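I bought the Rangel suture practice kit after my evening class in Ernthorpe, where Shamim Bangash had us all tying knots on bits of old foam (not the same at all!). It cost me £44 and came in a zip-up case that I've grown rather fond of.

The needle holder is lovely, well balanced and easy on the thumb, and the scissors are sharper than I dared hope. The thread is a bit stiff straight off the reel, so I run it through my fingers first and it settles down nicely.
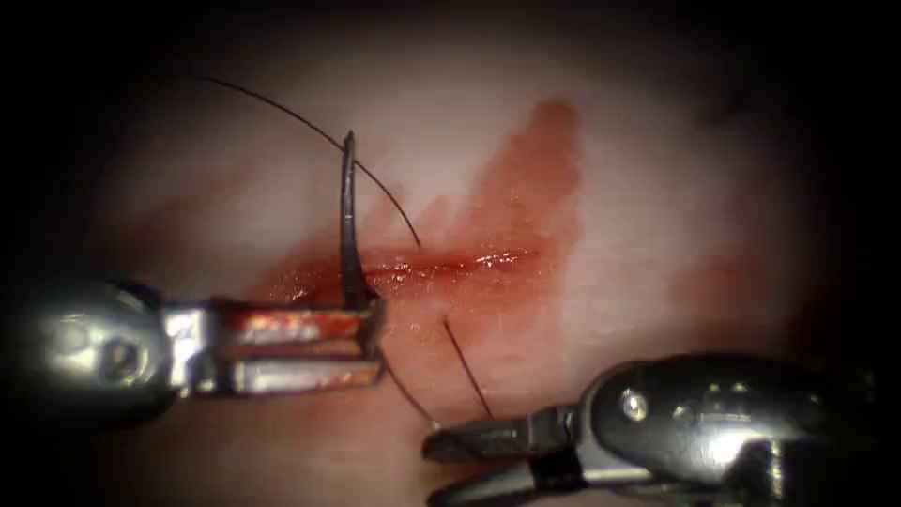

The booklet is my one grumble. The print is tiny, and the page on mattress stitches skips a step, so I ended up ringing my friend Fouzia, who talked me through it very patiently while her tea went cold. Refill thread is easy to get from Usel, and mine came in a couple of days. Four stars from me, and I'd happily buy it again as a present for a student.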